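Keep the Paper Bus Schedule

Ellthorpe stopped printing its bus schedules in August. The racks came off the buses and out of the library, and a sticker at each stop now tells riders to use the app. The city says this saves money and keeps the times current. I think it was a mistake, and a cheap one to fix.

I ride the 29 most mornings. It comes every 40 minutes. If you miss it you stand on Purero Street with no shelter, so knowing the time matters more here than it would in a big city. The old schedule was one folded sheet. It fit in a coat pocket and it worked in the rain.

The app does some things well. It shows delays, and when Leone Avenue was closed for pipe work it showed the detour the same day. A printed sheet can't do that. But the app needs a phone with a charge and a data plan, and it needs the rider to be comfortable with all of it.
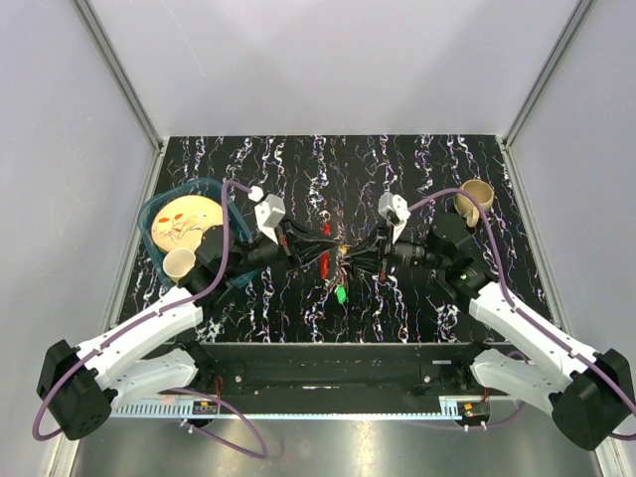

Two robot arms meet over a patterned black tabletop.

Malte Reuter drove city buses for eight years before he retired. He told me people used to ask him for a schedule on every shift, and a lot of them had phones. They wanted something for the refrigerator door, or for a parent who was visiting. Fuad Demissie, who runs the grocery at the Dralora stop, now prints the times himself and tapes them inside his window. He changes the page when he hears the times have changed. He should not have to do that.

The savings are small. A box of schedules lasted the library most of a season. Even if the city printed far fewer than before, it could keep a stack at the library, the clinic and the senior center and reach most of the people who need one.

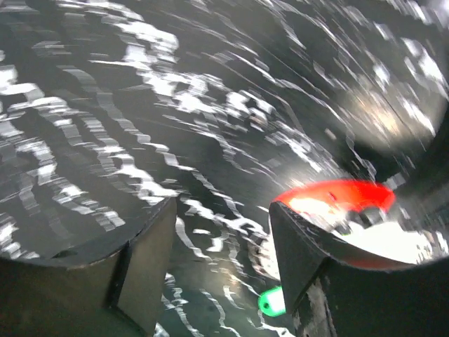
OPINION | LOCAL TRANSIT

I have heard the argument that printed times go out of date. They do. The old sheets had a date on the front, and people threw them out when the new ones came. That system was not hard to follow.

The transit office takes written comments at the front desk in city hall. Mine asks for the racks to go back on the 29 first, and for large type on the new sheets.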